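Small-object sorting rules (handheld gripper recording)

Small-object sorting rules are the working conventions followed when people record tabletop tasks with handheld grippers so that a robot can later be trained to do them. They cover how objects are laid out, how two grippers share a work area, when a recording begins and ends, and which recordings are kept. The best known written set is the Kusach guide, named after the workshop where it was drafted. It is a voluntary code and has no legal force.

Background

Early groups wrote their own instructions, and recordings from one site often could not be combined with those from another. One site would start a recording with the jaws already closed on an object, while the next started with both grippers held away from the table. Bamidora and Berrada compared their instruction sheets in February and found that they disagreed on most points, including what to call the two grippers. The Kusach guide came out of that comparison. It has 59 clauses, of which six are marked as required and the rest as advice.

Layout

The guide asks for a table at a fixed height with a cloth or mat that does not slide. Patterned cloths are allowed and are encouraged for part of any large set, as a system trained only on plain surfaces may do poorly on others. Household objects are preferred to test blocks. For jewelry and other small accessories, the container should be shallow enough for the finger tips to reach its floor without the arms of the gripper striking the rim.
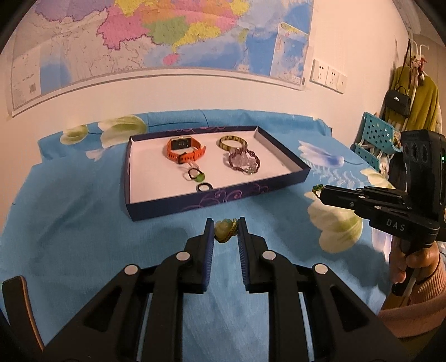 Starting positions are to be changed between recordings. An operator who always sets down the same object in the same corner produces a set with little variety in it, however long the set is. The guide advises a full change of layout after every 50 recordings and small changes in between. Objects may touch or overlap, but they should not be tied or hooked together unless untangling is the task.

Two-gripper work

Most of the required clauses deal with the use of two grippers at once. Each gripper is labeled by the hand that holds it, and the label does not change if the hands cross. The grippers should not meet over the container. If both must enter it, one goes in and comes out before the other follows, except in handover tasks.

Fingers are to be opened fully before the approach. Closing on an object is done in one steady movement, and a missed grasp is repeated from a clear height. Soft items such as beaded strands are picked up at a single point and lifted slowly. Rings may be gripped across the band or by the setting, and the choice is noted in the log.
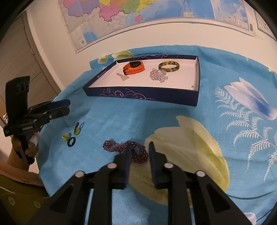
Bracelets, a ring and other small accessories on a floral cloth, with two handheld grippers at the table.

Free hands are kept out of the work area during a recording. If an object falls to the floor, the recording is stopped and marked as incomplete. It is not deleted. Several sites use incomplete recordings to teach a system what a failed attempt looks like, and the guide asks that they be stored in a separate folder with a short note on the cause.

Review

A second person checks each batch before it is released. In the version used with the Navix logging program, the reviewer watches the start and end of every recording and the whole of one in six. A trial batch of 204 recordings was used to test the procedure. Reviewers agreed with each other on nearly all of it, and most of the disputes were over whether an object resting on the rim of a container counted as placed. The guide now says that it does not. 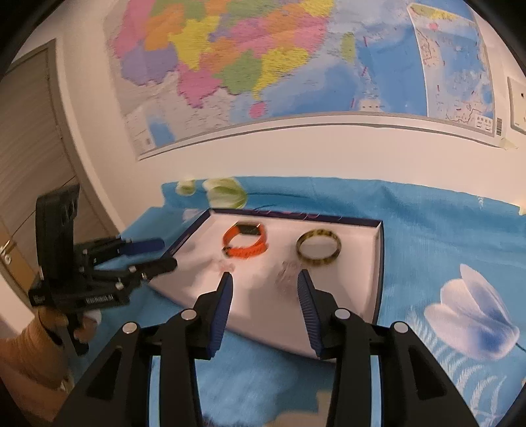

Naveed Ansari has objected that the review clauses are too strict for small teams, and that a rim placement should be left to the site to decide. In his view a bracelet half over the edge is "good enough for the owner and should be good enough for the log." The rule was kept, with a note allowing sites to record such cases under their own label.

Related practice

Similar conventions exist for folding laundry and setting tables, though these are less settled. Cleaning of the finger pads is covered in an appendix to the guide.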